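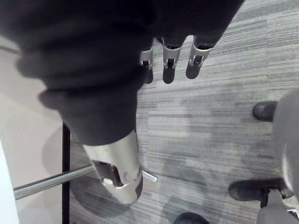

Closside blue bin liners, small size (roll of 100)

Home Reviews Office Kitchen Storage
2 min read

Quick one. We have a small round black bin in the corner of room 208, on the gray striped carpet, and it has eaten every liner I ever bought for it. Too tall, too stiff, or they slide down inside by lunch. Nine bucks for the Closside roll so I figured why not.

First impression – thin. Really thin. See-through blue, and it creases the second you touch it. Getting one open is the worst part, the two sides stick together and you stand there rubbing the edge like an idiot. Licked finger works. Don't tell anyone.
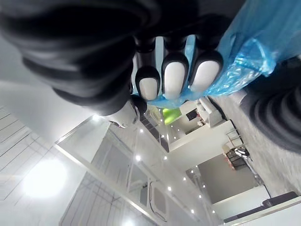

Once it's open it gets better fast. Plenty of bag to fold over the rim, with enough slack to tie a knot in later. No smell either, which I can't say for the Pekia ones we had before. Those stunk up the whole drawer.

Putting one in: gather the top in one hand, push the bottom down into the bin with the other, then pull the top out over the rim. Don't shove it all down in a ball, you'll trap air under it and it just puffs back up at you. Takes a few seconds when you get teh hang of it.

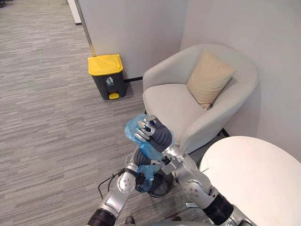
What holds up, what doesn't

Paper, wrappers, tissues, fine. Coffee cups, fine if they're drained. Had 3 split so far, all from takeout boxes with sharp corners. For that stuff get a thicker bag, these arent meant for it.

Color is a matter of taste I guess. Jui-lin Chien at the next desk hates the blue against the black. I like it, and we already have louder things on the floor up here.

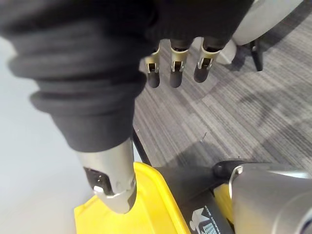

Bright yellow plastic, gray carpet.

Would buy again – for paper bins only. Kitchen gets something heavier.

Contact | © Gutby Reviews | Back to top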